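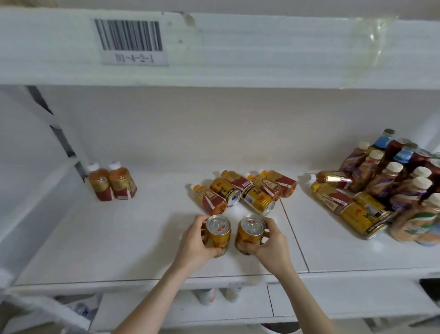
Drinks on a white metal shelf, location D1-4-2-1.

Grostell have signed goalkeeper Stefaniia Kravets from Halar on a free transfer, ending a saga that both clubs had spent the past month insisting did not exist.

The deal was confirmed on 15/07/2020, in a club statement that spelled her first name two different ways. It keeps her at Grostell until December of next year, with an option for another season that either side can walk away from. Given how these two clubs usually do business, somebody probably will.

Kravets, 29, leaves Halar after 101 league appearances and 37 clean sheets, a fine return behind a defense that treated the offside line as a matter of personal opinion. She was the team's captain for the last two seasons and its designated penalty taker for one memorable afternoon, when she scored, celebrated at the wrong end of the field and had to sprint back for the kickoff.

"I wanted something new, and Grostell asked first," she told the club's website. "They also asked second and third. I appreciated that."

Halar had made her an offer of their own in the spring. According to people at the club it was "competitive," a word that in women's soccer can cover anything from a raise to a parking space. Talks stopped in June, and Kravets was left out of the video promoting the new home jersey. Halar said this was a scheduling matter. Her locker was in the video.

Head coach Chan, who has gone through four goalkeepers since taking the Grostell job, sounded pleased to have one who has played a full season without pulling a hamstring.

"She talks all game," Chan said. "Our back line needs somebody to talk to them. I've been trying from the bench, but they pretend they can't hear me."

The back line has reason to listen. Grostell finished second from bottom last year and gave up three goals or more in six of their final eight matches, including a 5-4 loss in which the winner went in off the corner flag, a defender's knee and the other defender's knee. The club described the result at the time as "one to build on."

Kravets will wear the number 1 shirt, which had been promised to last season's backup, Grostell's only other senior keeper. The backup has been given 31 and a very nice paragraph in the press release.

Her first appearance should come in a preseason friendly at Rudamdale, where the ground holds 2,000 on paper and no fans will be allowed in for now. Grostell drew crowds a good deal smaller than that before the shutdown, so the atmosphere may not be a huge shock to the players.

Halar have not named a replacement. They are due to visit Grostell on the second weekend of the new season, and have already asked for the kickoff to be moved.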